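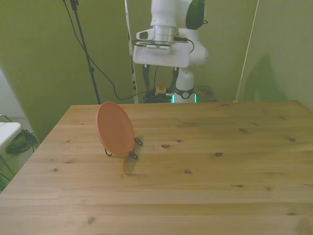
Tableware Display and Handling Technician (fixed term, part time)

Kurnton Tableware Testing, Hondommont site
Posted 2 February 2023

Position summary

Kurnton assesses plates, bowls and the stands they are displayed on for importers and retailers. We are seeking one technician for the placement bench at Hondommont. The position is 15 hours per week for 11 months, with hours worked over two or three weekdays by agreement. Reference number 1453.

The technician sets plates upright in wire stands, removes them, and records how each plate and stand behave together. The work is repetitive and is done to a written method. Most of the current program concerns single coloured plates in small black wire stands, set on a knotted pine tabletop.

Duties

Inspect each stand before use for bent feet, open hooks and lifted coating. Reject stands that rock on the reference surface.

Place the plate on its edge in the stand at the angle given on the run sheet. The rim must bear on both hooks. Record any plate that needs a second placement.

Return the plate to the flat position between runs without sliding it across the timber. Unglazed foot rings mark pine, and marks on the tabletop have to be logged against the plate that made them.

Mark stand positions with low-tack tape only. The plank seams must not be used as a guide, as they are not parallel to the bench datum.

Clean the tabletop at the start and end of each shift with a damp microfibre cloth. Do not use oil or spray polish. Check the area surrounding each knot for raised grain and report it to the bench supervisor. 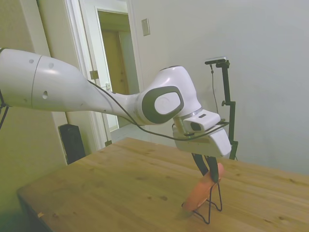 Stands are also inspected after each block of runs. The usual faults are a splayed leg, a twisted upright and uneven contact at the front feet. A stand that has shifted from its recorded shape is tagged and sent to the metrology room with its run sheet. It is not to be straightened by hand at the bench.

Maintain the stock register for plates and stands, including chipped and withdrawn items. Breakages are entered on the day they occur. There is no charge to staff for breakages.

Selection criteria

Essential:
Steady manual handling of ceramic and glass items.
Normal or corrected colour vision (a screening test is given at interview).
Ability to follow a written procedure without variation and to note departures from it.
Legible handwriting. Run sheets are completed on paper and then entered in a spreadsheet.

Desirable:
Experience in retail display, museum or gallery handling, or quality inspection of homewares.
Use of vernier calipers and feeler gauges.
Familiarity with Mühlbauer or Plodska inspection forms, both of which are in use at Hondommont.

A trade qualification is not required. Training takes seven working days and is paid at the full rate.

Conditions

The work is done mainly standing. A sit-stand stool is available. Closed shoes are mandatory and loose sleeves, bracelets and rings must be removed at the bench. Cartons of plates weigh up to 15 kg and are moved by trolley. Bicycle storage and a kitchenette are on the same floor.

The site closes for two weeks in December. Leave accrues pro rata. Superannuation is paid in addition to the hourly rate.

How to apply

Send a résumé of no more than two pages and a short statement addressing the essential criteria to the Kurnton recruitment desk, quoting the reference number. Shortlisted applicants will be asked to attend a practical session of one hour, in which they will set and reset a series of plates from a run sheet. Parking at the site is limited to visitor bays and must be booked when the session time is confirmed.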